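Warm compress goes cold before it does any good, what am I doing wrong?

Posted in Eyes and Vision, Plillcombe Community Help
2019-01-03

PonportPatty

Hello all, and happy new year to everybody who helped me with my reading lamp troubles last fall. I have a new one for you and I'm afraid it's a bit of a ramble, so get yourself a cup of something.

My eyelids have been sore and gritty ever since we turned the furnace on. They're worst first thing in the morning, when I have little crusty flakes along the lashes, and then by evening they feel as if I've been out in a sandstorm. I saw the eye doctor before the holidays and was told it is blepharitis, nothing alarming, the oil glands along the lid get clogged up, and I should do warm compresses twice a day and clean the lids afterward. I was given a leaflet, which I have read so often it's coming apart at the crease.

The leaflet says to keep the compress warm for 8 minutes. Well! I run a washcloth under the hot tap, wring it out, lie down on the couch, get comfortable, and by the time the dog has settled on my feet the thing is cool. So up I get, back to the bathroom, run the tap again (it takes forever to come up hot at this end of the house), lie down again. I've been at it since before Christmas and I can't say my eyes feel any different. The rest of me is getting plenty of exercise.

Do I need to buy one of those bead masks? My sister-in-law swears by hers, the Zava one, but I hate to spend money on something if a washcloth would do the job if I only knew how. And how warm is warm? The leaflet says "comfortably warm," and I'm a person who likes a bath nobody else in my family will get into, so I don't trust my own idea of comfortable.

Thank you in advance, and sorry for going on.

teakettle_95

Oh, I feel for you, I went through the same thing two winters ago and I wore a path in the hall carpet. It's a miserable feeling, and people don't take it very seriously because your eyes look more or less fine from the outside.

First, the washcloth. One cloth will never hold its heat, it's too thin and too wet. What worked for me was a bowl of warm water on a tray next to me and two cloths, one on my eyes and one in the bowl, and I swapped them whenever the top one started to feel like nothing. Put a dinner plate over the bowl between swaps. You can also lay a dry hand towel over the damp cloth once it's on your face, which keeps the warmth in far better than you'd expect.

Fold it properly too. I used to just wad mine up, and then you get one warm lump on the bridge of your nose and nothing on the lids. Lay it out flat, fold it lengthwise into a long strip wide enough to cover from the eyebrow to the top of the cheek, and press the folds down with your hand so there isn't any air in there.
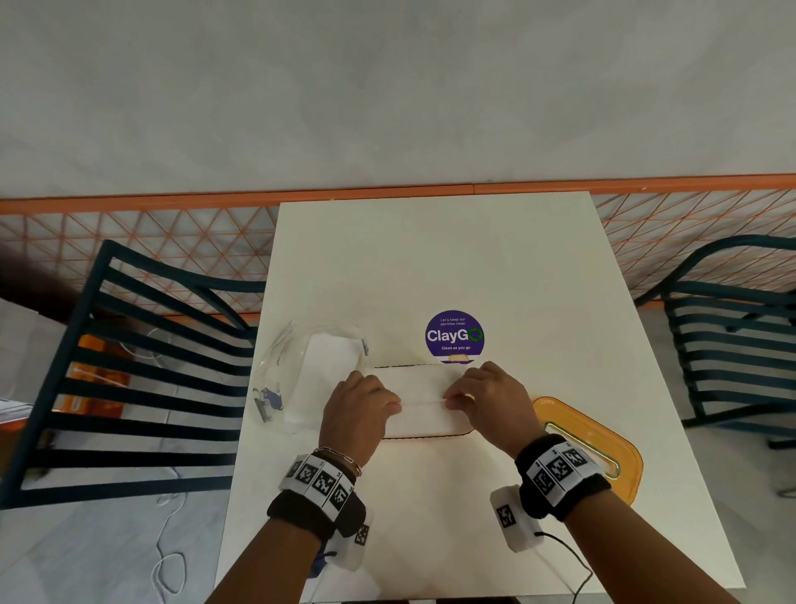 Both hands on the sheet, flat on a white tabletop.

As for how warm, test it on the inside of your wrist first, every time. It should feel pleasantly warm there and not make you want to pull away. If your lids are pink for a while afterward that's usually all right, but if the skin stings, or stays red, you have it too hot. Somebody who likes a scalding bath should probably go a notch cooler than she wants to! The skin on your eyelids is very thin. And please don't microwave a wet cloth, it heats in patches and I burned myself that way. My own fault, I was in a hurry to get to choir.

Then, while the lids are still warm, close your eyes and massage very gently with a clean fingertip, downward on the top lid and upward on the bottom one, toward the lashes. No pressing on the eyeball. After that comes the cleaning, with whatever your doctor told you to use. I do mine over the bathroom sink with my glasses off and a fresh cotton pad for each eye.

I did end up getting a bead mask that second winter, and I do like it, mostly because I can listen to the radio for the whole time without getting up. But my eyes had already improved with the cloths, so I'd try that for a few more weeks before spending anything. If you do buy one, follow the heating time on the package, and put it in short of that the first time, as some microwaves run strong.

One more thought: where does your heat come out? I had a vent blowing straight at my chair. I turned the chair.

Majimbun Mom

get the mask. you won't keep up with the bowl, I didn't. also drink water

larkspur_lane

I agree with most of what teakettle said and would only add to go easy on yourself about the timetable. Mine took well over a month of doing it every single day, and when I got lazy the grit came back inside of a week. It's a bit like flossing. You don't really finish.

I'd hold off on eye makeup while they're sore, and toss the old mascara. If you wear contacts, ask before you put them in again. And if you get real pain, or light starts to bother you, or your sight goes blurry and doesn't clear when you blink, call the eye doctor right away and forget about the washcloth.

PonportPatty

Thank you, thank you! I've moved a tray table next to the couch and found two matching cloths, and the dog has been asked to wait. The vent is right above my end of the couch, by the way. I had never once looked up.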